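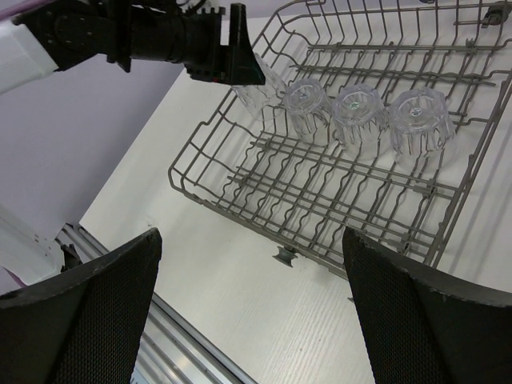

Ticket: Kitchen booking page sends reminders twice, sometimes six times
Site: Pirascombe shared kitchen
Status: closed, reopened, closed again

February, first entry. Members report that the booking page emails them a reminder for every slot, then emails them again to say sorry for the reminder. One member got 14 before breakfast. Cleared the mail queue. Felt pleased with myself.

Same day, 16:10. Queue full again. The page also throws error 500 if you book the hob and the sink together, which is how most people cook.

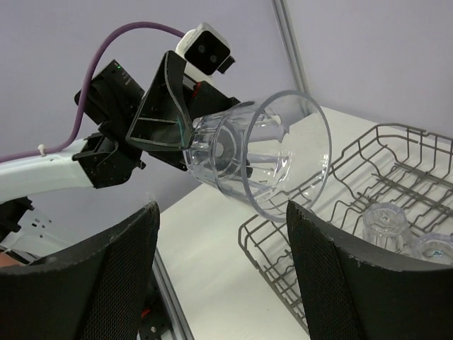
Clear plastic cup, tipped on its side over the white tabletop.

Next morning. Rang Dirkodum, who host the page. They suggested turning it off and on. I had done this, twice, with feeling. They suggested a third time.

Found the old reminder job still running on the Plollham server, which we were told had been switched off last year. It had not. It was working harder than any of us.

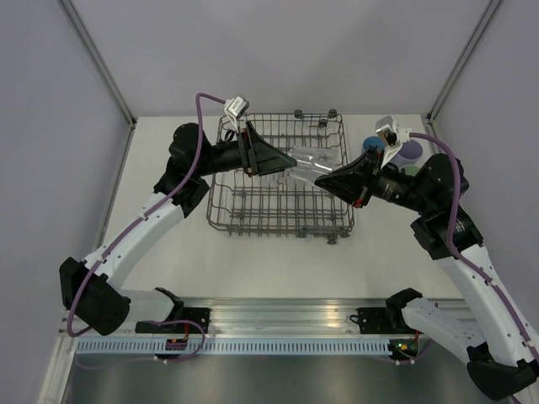
Stopped the old job and the doubles went away. The sixfold ones did not. Those only hit members whose name has an apostrophe in it – the page saves a fresh copy of the booking each time it trips over one. Removed 34 stray bookings by hand, all for the same oven.

Tried the fix from the help pages. It moved every booking to 6 a.m. Put it back. 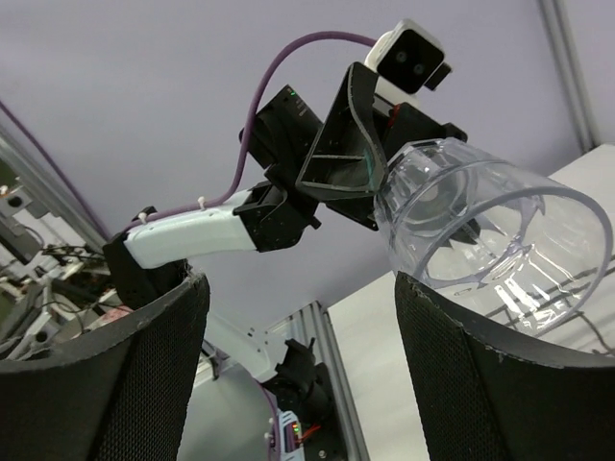 Wrote a small patch so names are cleaned up before saving. Tested with the worst name I could think of and got one booking, one email. Hob and sink together now works too, and I would like it noted that I did not touch that part.

Left to do: ask Dirkodum why we still pay for Plollham. Closing.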